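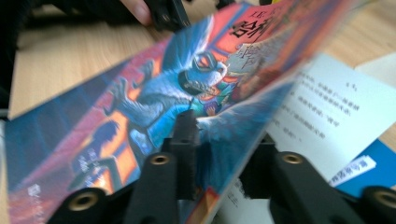
Stadtbücherei Birow, Team Bestandspflege

Taschenbücher mit Folie einbinden

Für ein normales Taschenbuch reicht ein Zuschnitt, der an allen Seiten 30 mm übersteht. Tisch vorher abwischen, Krümel unter der Folie bekommt man nicht mehr weg.

Buch aufgeklappt auf die Folie legen und den Umriss anzeichnen. Trägerpapier am Rücken 2 cm breit einschneiden und abziehen. Buchrücken andrücken, dann das Papier langsam nach außen ziehen und mit dem Rakel nachstreichen. Blasen mit einer Nadel anstechen und flach drücken.

Ecken schräg abschneiden, am Rücken oben und unten je einen kleinen Keil herausnehmen. Überstand nach innen umschlagen, erst die langen Seiten, dann die kurzen.

Das Signaturschild kommt vor dem Einbinden auf den Rücken. Bei fremdsprachigen Titeln bitte Lucyna Stępień nach dem Sprachkürzel fragen.

Neue Folienrollen liegen ab 1. Oktober im Magazin.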